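The Safe Place Policy

The parish at Skustosia adopted its safeguarding policy in March, by a show of hands, after reading out all 43 clauses. I had been brought in as the outside reviewer. I was paid 400 for the first visit and promised 800 for the report, and I will admit the report was half written in my head before I found the hall.

I had read a lot of these. They all affirm something. They all recognize something. Then you ask where the form is kept and people look at the ceiling.

The warden met me at the side door with a ring binder under her arm. She was small and tired and she had the binder tabbed in four colors.

"You'll want to see that we mean it," she said.

"I'll want to see the training log," I said. 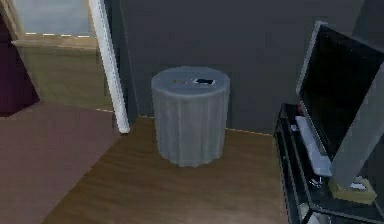
She told me concerns used to go on slips of paper, handed to whoever had made the coffee that Sunday. Under the new policy there was a locked box, emptied weekly by two people together. I asked what it looked like and she said it was gray, with a slot. I said I had seen plenty of gray things with a slot toward the back of the lid, and most of them were for trash. She did not laugh. She wrote "label the box" on a yellow tab and stuck it to the front of the binder.

We sat down in the room they used for the children's hour. Clause nine said no adult should be alone there with a child. Clause ten said the door should stay open. I asked who checked.

"We all do."

"Which means what?"

She turned a page. I have heard "we all do" in a great many halls, and I have seen what gets written afterward when it goes wrong.
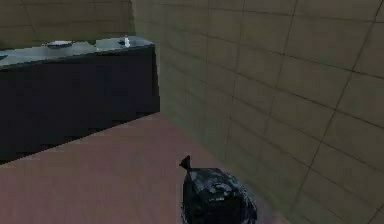

The training had been bought from a company called Volonix, an online course with a certificate at the end. You could finish it in your lunch hour with the sound off. I asked the warden what she remembered from it, and she said there had been a part about corners, about the places a child goes to keep out of the way, down on the floor, close up against the foot of a wall. She said she had watched that part twice. I put my pen down for a moment, then picked it up again and asked for the certificate number. It was 2606.

"How many others took it?"

"Everyone on the list."

"And who isn't on the list?"

That was the first question she took her time over.

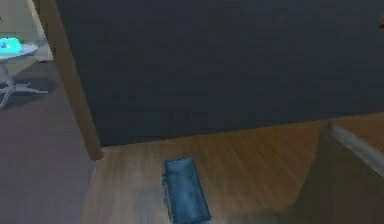 The dark side, with the wood floor running under it.

"The man who unlocks," she said finally. "He's done it since before I came. He isn't on any list. It never seemed polite to ask him."

There it was, on a plain page between the fire drill and the key rota. I ought to have felt pleased. I had come to find a hole and had been handed one. She was already writing his role on a tab, a red one this time, and pressing it down hard with her thumb.

"You could have left that out," I said.

"Would you have found it?"

I said I would have. I am still not sure.
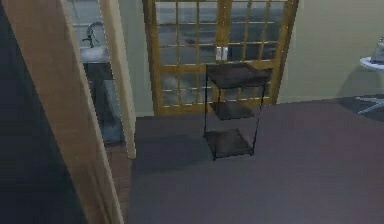
The Second Visit

I went back when the weather had turned. The box had a label, in large plain letters. The man who unlocked had taken the course and, she told me, complained about every minute of it. The door to the children's room was held open with a wedge.

I opened my own folder and asked her who emptied the box when one of the two people was sick. She reached for the tabs.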